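Catching up on Ninstead

I finally finished the second season of Ninstead on Sunday. I had stopped at episode 9 back in November, mostly out of annoyance with the ferry plot, and then the last few sat in my queue all winter.

The ferry plot does get better. Once the crew reaches Furilau, the writers drop the business with the forged tickets and let people talk to each other again. The long dinner in the harbor office is the best thing the show has done so far. 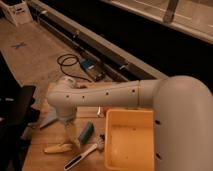

I still have trouble with Krūmiņa as the lead detective. The character was sharp in season one and now spends most of her time reading files out loud. By my count she opens folder 777 in four separate episodes and finds the same letter each time. If you watch them close together, as I did, it drags.

The music is good, though. There is less of it this year, and the quiet parts work.
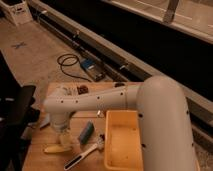 Episodes run 51 minutes, except for the finale, which is longer and doesn't need to be. The Idis story could have been wrapped up before the trial. I won't say who took the money, but I guessed it early and I am usually bad at this.

I would watch a third season. I haven't seen any news about one, and I don't trust the countdown pages that claim to have a date. 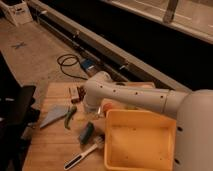
What I'm watching next

Probably something short. I have a list of 1,000 titles saved and most of them are cooking shows. If you know a mystery with one season and a proper ending, leave it in the comments.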